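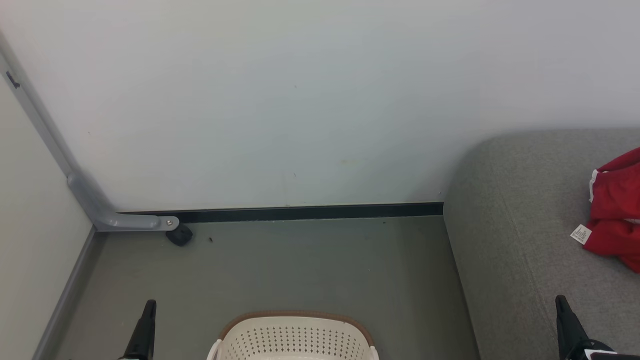
Laundry station: basket at the bottom of the frame, red garment with its care tag showing on the bench.

tanabe_rig
Title says it all: can a machine do this chore unattended yet? I mean pick up one garment from a soft surface and put it in a basket. Two arms, parallel grippers, no fixtures.

hexdriver
Pick and drop, yes. We ran the same task in October, 391 attempts, and almost every failure was at the grasp. Fabric on upholstery gives you a poor depth edge, and a finger that goes in low pinches the cushion too.

Likine
Red on gray is the easy case. Try a gray sock on that bench and come back.

tanabe_rig
Agreed on contrast. The white stripe helps as well. I don't know yet whether the policy keys on it.

millwright_8
Dropping a shirt in a basket isn't laundry. Sorting, reading the tag, loading, folding. My 10-year-old does the basket part with his feet.

Anwara Bhuiyan
Disagree with millwright_8. The basket part is most of the handling in a care home. At Jillstead we move 800 pieces on a heavy shift, and the lifting and bending is what hurts people. I would take a slow machine that does only that.

millwright_8
How slow? If it needs 30 seconds a piece, 800 pieces is 6 hours 40 minutes.

Anwara Bhuiyan
It can have the night shift. It would need to call someone when it gets stuck.

hexdriver
That is the number to ask for, then: interventions per shift. Cycle time comes second.

Likine
Also check what happens if the basket gets nudged. Light plastic slides, and ours missed every drop after the first bump until we re-detected the rim before each release.

tanabe_rig
Rim detection is once per episode at the moment. Will change it and post the failure counts, gray socks included.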